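Search this site Enter keywords Go

4. Shoe Rack Task

4.1 Setup

The question behind this section is narrow: can a single low-cost arm tidy a household shoe rack without supervision? Shoes are a hard case for a two-fingered gripper. Uppers are soft, pairs must stay together, and shelf boards limit the approach angle. We ran the task at the Larkham site with one Tukeo arm beside a wood-grain rack, against a dark curtain that suppresses background features. Small knit shoes, slippers and sneakers are spread over the levels of the rack (Figure 6).

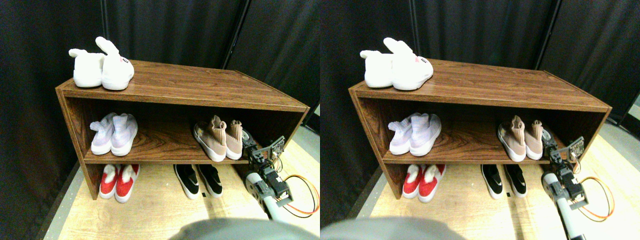 Each trial begins from a fixed arm pose and ends when the policy reports completion or the time limit expires. The training set holds 895 demonstrations, of which 700 were kept after filtering for dropped frames. The policy receives a stereo view and a wrist view at every step. No depth map is supplied; the network must infer shelf distance from the stereo pair alone. Trials in which a shoe was pushed past the back of a shelf were stopped and scored as failures.

Clearance was the main geometric constraint. For a target at the end of the middle shelf nearest the arm, the gripper is raised alongside the shoe before it closes, and a tall knit collar leaves little height under the top board.

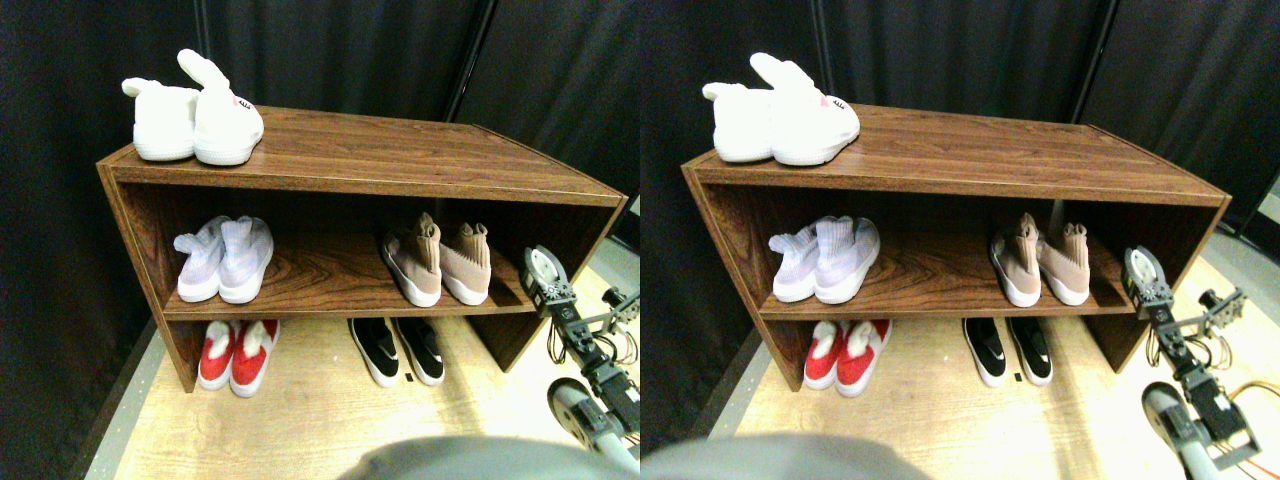 4.2 Wrist View and Human Contact

The wrist view resolves features that the stereo view loses, such as the ribbing of a cuff or the rim of a sole. It also sees hands. A home robot will share the rack with people, and a hand holding a shoe next to the gripper can occupy much of the upper right of the view. The Zonstead baseline treats such frames as occlusion and waits up to 2 seconds before replanning. Our policy has no separate rule for them.

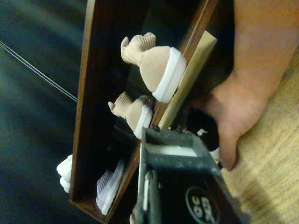

4.3 Limits

We do not regard the chore as solved. Single shoes on an open shelf are within reach of current methods; pairing and alignment are less reliable, and soft slippers remain the weakest category. The Sæther gripper, which has wider pads, was not tested on this rack.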